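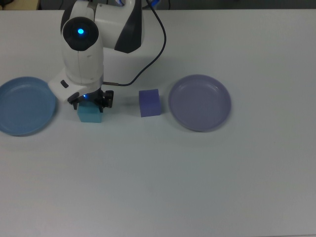 Why Our Town Can't Find Its Own Water Mains
Speaker notes, Windville Library evening talks

Hi everybody, thanks for coming out. Wait for the folks in the back to get chairs. Check that the mic is on this time.

So I want to talk about maps tonight, old ones mostly, and I'm going to start with a hole. Last spring there was a hole on Flevier Street, right in front of the bakery, and if you drive to work that way you remember it. A crew went looking for a water main. The map said the main ran under the sidewalk. They dug up the sidewalk and found dirt. Very nice dirt! They ended up finding the pipe on the other side of the street, under a row of parked cars.

(Pause here, somebody will have a story about being one of those cars.)

I got curious and asked at the town office if I could see the map, and the woman at the counter laughed and said, which one? There are 109 sheets. They live in flat drawers in the basement, and you can go look at them if you call ahead. I've been going down there on my lunch breaks ever since, and my family would like me to stop talking about it.

SLIDE: sheet 17

Okay, sheet 17 is my favorite. Look at the lower left. The draftsman had lovely handwriting and no patience at all. He measured every valve on this street from "the big elm." How far from the big elm, which side of the big elm, all of it very careful. The elm is gone. I've asked older neighbors where it stood and gotten four different answers, all of them very sure.

You see this all over the set. Measured from the hitching post. Measured from the corner of the feed store, and the feed store burned down and was rebuilt a little farther back. On one sheet there's a note in pencil that just says "moved," with an arrow, and the arrow points off the paper. I love that arrow.

Don't get stuck on the arrow. Keep going.

SLIDE: the scanned version

When the town had the sheets scanned, somebody had to type all of this into a list. That list has 2093 entries, valves and hydrants and bends and so on, and I want to say something nice about it, as I'm about to be a bit mean. Before the list, if you wanted to know what was under your block you had to know which drawer. Now you can search by street. That's huge.

But the list has one column for location and no column for how sure we are. So a valve somebody dug up and measured last year looks exactly the same as a valve that was nine feet from a tree in my grandmother's day. Same font, same neat little dot on the screen. A pencil line at least looks like pencil. You'd see the smudges and the erasing and think, hmm, maybe bring a second shovel.

(If time is short, skip to the walk.)

Side note on street names. Kikuchi Lane shows up under three spellings, and Gruka Road was two separate roads until they got joined up in the middle. The house numbers never quite recovered. If your mail goes to the wrong place out there, now you know who to blame, and it's a bridge.

What I'd like us to do — and this is the ask, so slow down — is go for a walk. Pick your own block. Find the little iron lids in the street, take a phone picture with something permanent in it like a church step or a curb corner, and write down the date. Please don't open anything. Stay out of traffic. Bring what you've got to the front desk here, there's a folder with a green tab.

I've done my own block and found 9 lids, and two of them aren't on any sheet I've seen.

Questions now. Repeat each one into the mic. And if anyone knows where that elm was, come see me by the coffee.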